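From: Heino Ramanauskas
To: Bastmont building maintenance list
Date: 30 Jan 2022
Subject: Re: White faucet, base moves on the deck

Khrystyna Hladun wrote:
> The white gooseneck in the Rirville kitchen turns at the base when
> you swing the spout. I tightened what I could reach by hand from
> below. Is it the washer or the nut? Also, can the stickers on the
> deck come off before I reseat it?

Probably the nut. On a single-hole faucet the mounting nut backs off a little each time the spout is forced past its stop. Hand tight won't hold it. Use the long basin wrench from the Pasichnyk box, and have a second person keep the lever square to the basin while you turn.
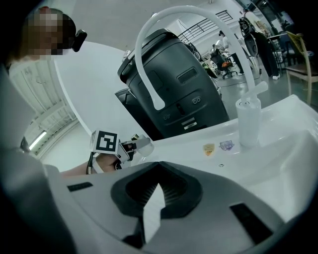 Does the supply have to be shut off to retighten the base?

Only if the hoses are in the way of the wrench. If the nut is clear, leave the valves alone. If you have to lift the faucet to look at the gasket, close both valves first and open the lever to drop the pressure.

On the stickers: the gold-and-red one and the pale purple one are both left of the base, so neither should interfere with the gasket. If you want them off anyway, use warm water and a plastic scraper. No abrasive pads on the white finish.

Clean the deck under the base before reseating. Old sealant there will let it walk again. Ustby lists the replacement gasket as part 47, and Zlata Kravchuk has the order form.

Check it again after 18 days and post the result to the list.

Heino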